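Talk notes: Lumden, from page to screen
Saturday, library back room

Welcome everybody, thank Etenesh for the chairs and the coffee. Ask who has read the novel, who has only seen the film, and who (be kind!) has done neither and came for the coffee.

Start with the ending, because that's what people want to argue about. Marjorie Cheetham takes almost 200 pages to get Naylor back to his father's house, and Munther Chidiac does it in 4 minutes with hardly a word spoken. I was cross the first time. I've come around a good deal since, and I'd like to walk you through why, if you'll bear with me.

Read the letter aloud, chapter 18. Slowly, Graham says I gallop. Then ask what an actor is supposed to do with a sentence that long.

Last bit, the opening titles. Cheetham begins with the weather, Chidiac begins with the name of the town in enormous letters, and I do think he was right to, even though I love that weather. Big plain lettering gets to you before you've understood it. Look at the orange box on the slide, with those large black Chinese characters running along its side: I can't read a single one, and my eye still goes straight to them. Same with LUMDEN filling the screen. Pause, then over to questions.
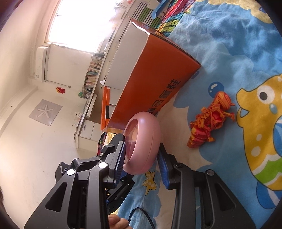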